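**Zellix two-finger gripper, tested on a coffee spoon**

I had the Zellix on our arm for two weeks, replacing the Pronimeck we normally run. The test job was scooping coffee from a glass container and carrying it to a mug. 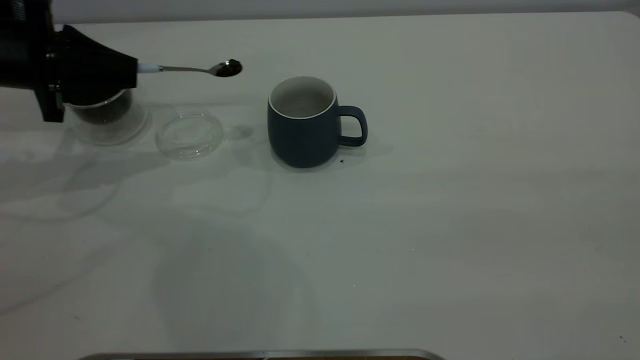
Mounting took 62 minutes, mostly spent on the adapter plate. I logged 271 scoops. The Zellix finished 156 without a spill, a bit better than the Pronimeck did on the same routine. A thin spoon handle is hard to hold level — most of my misses came from the spoon turning in the jaws.

The controller is plain and quick to learn. Force settings go up in steps that are too big at the low end.

Our wrist camera stayed on, and it was more use than the fixed one for checking the mug before each pour.
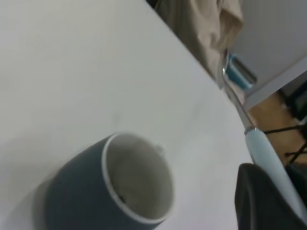
**Sosine**
*Bench tester*

The black fingers are bulky. From the fixed camera they hide part of the coffee container, so I had to set the scoop depth by trial.

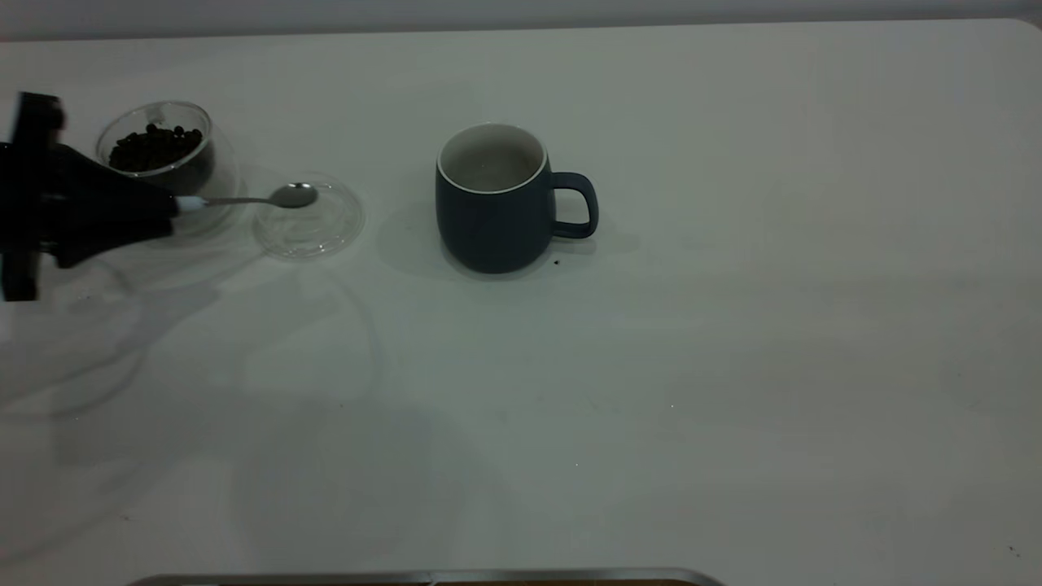
*Sosine*

Price is fair. I'd buy it for light kitchen items, but ask for the narrow fingers.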